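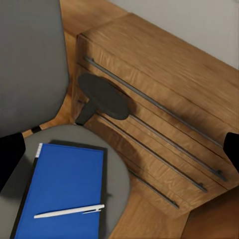 The study room in the Planisex simulator: notebook and pen on the office chair, drawer cabinet behind.

Review: Planisex home robot simulator, seen at the Caltgate open day

Planisex sells software for trying out robot arms in rooms that only exist on a computer. I went to its open day at Caltgate in June because we are looking for something of the kind at work and the brochure did not answer many of our questions. What follows is based on one afternoon with it, partly watching and partly at the controls.

The set-up

Visitors were taken in groups to a row of desks, each with a screen and a hand controller. The arm on screen can be run by a script or driven by hand, and you switch between the two from the same menu. Installation had been done for us, so I can't say how long it takes. The program was running on ordinary desktop machines with decent graphics cards. Loading a room took 40 seconds on the one I used.

The rooms

There were 5 rooms to choose from on the day. I spent most of my time in the study, which has a grey office chair, a wooden drawer cabinet with long metal bar handles and a wooden floor. The task was to pick up a white pen lying on a blue notebook on the chair seat, and a second task was to open one of the drawers.

The rendering is good. The wood grain on the cabinet runs along the panels as it should, and the pen casts a faint shadow on the notebook cover. I care about this more than I expected to, as a thin pen on a flat cover is hard to judge for height and the shadow helps when you are steering by eye. The light is soft and even all over the room. I would have liked to try it with a low sun or a single desk lamp, but the lighting controls were not in the version on show.

The view from the gripper, with the two black fingers at either side, is the one I ended up using for nearly everything. There is also a wide view of the room, useful for getting the arm near the chair and not much use after that.

Using it

Driving by hand is easy to pick up. I missed the pen twice and got it on the third go. When you miss, the fingers press on the notebook and it shifts a little on the seat, which felt believable. The drawers were less convincing. They slid as if they weighed nothing, and the handle I had hold of seemed to stick to the gripper for a moment after I let go. The person running our desk said drawer weight and friction can be set by the user, but the settings are in a text file and we weren't shown it.

The armrest is a nuisance, in a fair way. From where the camera sits it covers part of the top drawer and one of its handles, and on my first attempt I drove straight into it. The program stopped the arm and put up a plain message saying what had been hit. Ferraro, the package we use at present, just freezes and leaves you to work it out, so this is a clear improvement.

Scripts are written in Python. The one we were shown for the pen task was short and I could follow it without help. A reset button puts everything back to its starting place, or moves the objects about at random if you tick a box. The random option once left the pen on the floor under the cabinet, where the arm had no hope of reaching it.

The talk

A half-hour talk followed, mostly on results. Planisex says its scripted arm manages the pen task 95 per cent of the time in the simulator. I asked how that compares with a real arm in a real room and was told the tests were still going on at the Prindness site. Until those are published I would treat the number with some care.

Price

A single licence is £3,000 a year with all the rooms included. Extra furniture is sold in packs, and the price list for those was not ready. Support is by email only – a drawback for a small team like ours.

Verdict

Good pictures, clear error messages and simple scripts. Drawer handling needs work, and the settings should be in a proper menu. I have asked for a trial copy and will add to this review once we have had it on our own machines.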